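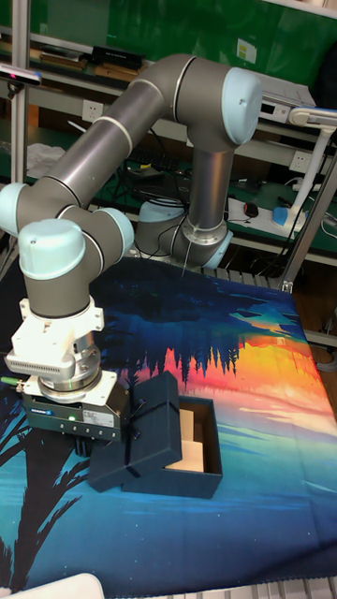
Navy lid held over the open box, mat underneath.

Caldeira Reservoir – thickness and access, north basin
Posted in: Ice Reports and Planning

cyule_skates
25 Feb 2020, 6:52 AM
Drilled the north basin yesterday between the Civham ramp and the dam boom. Black ice under a thin skin of refrozen snow, seven inches at the ramp and six at mid-basin. Surface is good where the wind cleared it and poor in the lee of the point. I did not go past the narrows. Forecast has rain overnight, then a hard freeze. Anyone have numbers from the south end?
Cameron Yule

prudden_g
7:20 AM
South end on the same day: five inches at the Prudden landing, four and a half 200 yards out. There is a wet crack running from the landing toward the island, with some overlap on the east side. I crossed it at the overlap with a pole. Would not take a group over it.

ErmelindaM
7:41 AM
Was the six inches all black ice, or black plus the gray layer? In November we had a long thread about counting gray ice at half strength, and half the reports still don't split them.

cyule_skates
7:58 AM
Five and a half black, half an inch of gray on top. I should have split it.

lleucu_p
8:15 AM
Be careful with any thickness number right now. The gauge at the dam reads 1,310 feet and they have been drawing down. When the level drops the sheet hangs on the shore and cracks along the shelf. I found a gap wide enough for a boot just west of the ramp, with air under the plate.

GSeixas
8:37 AM
Disagree that the drawdown matters at the ramp. The bottom is shallow there and the ice sits on it. The gap Lleucu found is on the steep side. From the ramp you step onto grounded ice, then over the hinge crack, and you are on a floating sheet. I have done that every winter with the level going down.

lleucu_p
8:49 AM
Grounded ice is fine until the rain fills the hinge. Then you have water over the crack, a skim on top, and no way to see the edges. Five inches offshore doesn't help if you go in at the hinge.

GSeixas
9:03 AM
Fair for tomorrow morning. Not for today.

prudden_g
9:26 AM
Parking note: Route 241 is posted on both sides near the Prudden landing and they are towing. Use the Forkbridge lot and walk the two miles, or go in at Civham.

ErmelindaM
10:10 AM
Has anyone looked at the inlet by the Forkbridge culvert? Last year it stayed open well after the rest had closed.

cyule_skates
10:32 AM
Open as of yesterday. I could see water from the road – a strip along the north bank. I would stay well off it.

lleucu_p
10:40 AM
I'll check the hinge at the ramp after the rain and post test holes with black and gray listed separately. Until then I'm treating the north basin as unverified.

GSeixas
11:05 AM
Going out at noon from Civham, north basin only, poles and ropes. Will post holes tonight.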